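Search this site Go
Home Stories Ask Hamdia Things to Make Grown-ups

Teaching a Robot to Pick Up a Potato

By Hamdia Lencho
March 2023

Last week I spent a whole afternoon picking up a potato. I picked it up, I put it down, I dropped it, I picked it up again, and by snack time I was so tired of that potato that I never wanted to see a french fry again. (I got over it by dinner.)

The funny part is that there was no real potato! It lived inside a computer, in a pretend kitchen, and the hand doing the picking up was a pretend robot hand. But the person moving the hand was really me, and that's what I want to tell you about.

How do you teach somebody with no ears?

Think about how you learned to tie your shoes. I bet a grown-up knelt down and did it slowly while you watched, or maybe they put their hands over your hands and moved them along with the laces. You could try to learn it from a page of instructions, but oh boy, that would be a long page.

Robots are a bit like that too. You can write a program that says "move forward, go down, squeeze," and for some jobs that works great. But kitchens are messy places, and potatoes come in all sorts of silly shapes. So sometimes people do the job themselves, through the robot, while the computer saves every move. We call each saved try a demonstration, or a demo for short.

Two ways to show it

The first way is to hold the robot's real arm and push it where you want it to go, like helping a friend wave. The arm goes floppy enough that you can move it, and it remembers where it went.

The second way is remote control. You move a handle or a game controller in one place and the robot copies you in another. That's the one I used, with a program called Faltitby. My robot was on a screen, so I couldn't exactly grab its elbow!

When you drive it you can look through a camera close to the hand, so you see the world sort of the way the hand does. My friend Siobhán Ó Conaill, who teaches people how to use Faltitby, told me to start by just flying it over the counters with the fingers open. It has two fingers, and they're flat, so forget everything you know about thumbs.
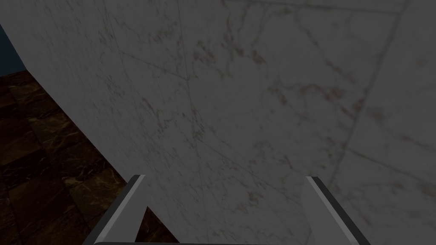 I was terrible at this for the first 16 tries. I'd push the handle left and the hand would go left, but I'd be looking at it from a slant, so "left" felt like "kind of up." Have you ever tried to cut your own bangs in a mirror? Please don't. But it feels like that.

Siobhán says everybody's brain needs a while to catch up. She told me to move slowly, stop when I got mixed up, and breathe. After a while I stopped thinking about the handle at all and started thinking about the potato, and that's when it got fun.

Squeezing is harder than it looks

When you pick up a potato, your skin tells you lots of things. It tells you if the potato is slipping, and if it's bumpy, and if you're holding on too tight. I couldn't feel any of that. I only had my eyes. So I had to line up one finger on each side, close them gently, and check that the potato was snugly between them before I tried anything fancy.

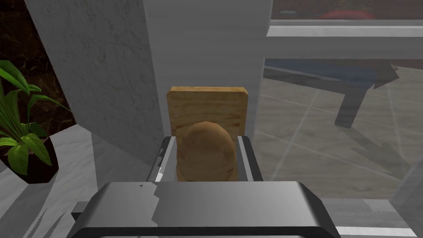
What happens to all those tries?

One demo isn't enough. If the robot only ever saw me pick up one potato from one spot, it might get very confused when somebody moved the potato over a little. So lots of people make lots of demos, with things in different places. The project I visited wants 2000 of them! They had 652 when I got there, and I added 32 more.

Then a computer looks through the whole pile and hunts for patterns, like where the hand goes when the potato is over there, and when the fingers should close. Later the robot gets a turn by itself, and people watch to see what it still needs help with.

Try it at home

Get a friend, a potato and two wooden spoons. Your friend is the robot, and holds one spoon in each hand with their eyes shut. You're the driver, so you tell them where to go. Can you get the potato into a bowl? Now swap places. My record is four potatoes, and one of them rolled under the fridge, where I'm pretty sure it still lives.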